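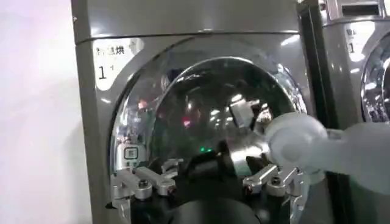
Amnuay Sriwong wrote in to say that the door is the whole battle, and if a robot can't get a washer open without yanking it then the folding can wait. I couldn't agree more! I've spent weeks on the Bandura laundry trials and I've come home with better habits of my own (my other half is delighted).

The way we worked was dull but useful. We broke a wash into small jobs, such as reach, grip, pull and let go, and scored each one separately instead of giving the whole load a pass or fail. Over 661 attempts, the door pull lost us more than all the other jobs put together. Most of those misses came from gripping too close to the hinge side, where you need far more force for the same swing.

So tip one, for people and robots alike: take hold of the edge furthest from the hinge, and pull along the curve the door wants to follow. If yours sticks, wipe the seal before you blame the catch.

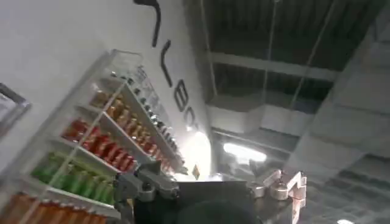

The second thing we learnt was about starting positions. We'd been beginning every attempt from exactly the same spot, and the scores looked lovely until we shifted the start by 5 centimetres and they fell to bits. After that we did batches of 50 with the start moved each time – slower, yes, but the skill held up much better.

At home I've borrowed that for teaching my son to load the machine. He practises with towels one day and socks the next, and I let him stand wherever he likes. Oh, and shake each thing out before it goes in, as bundled clothes were our second worst problem after the door.
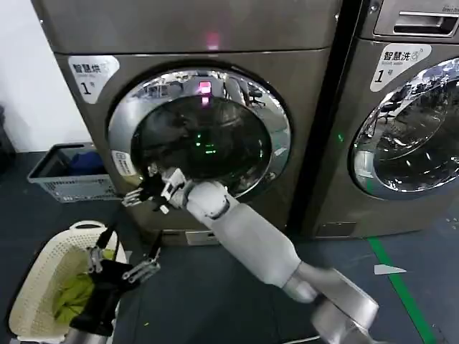
Does it matter how full the basket is?
A half-full one is easier. In our batches a heaped basket meant two items coming up together, so we kept to 5 garments a go, and I now carry two light baskets upstairs where I used to stagger up with one.

Next on my list is the lint filter, which I'm told I clean badly.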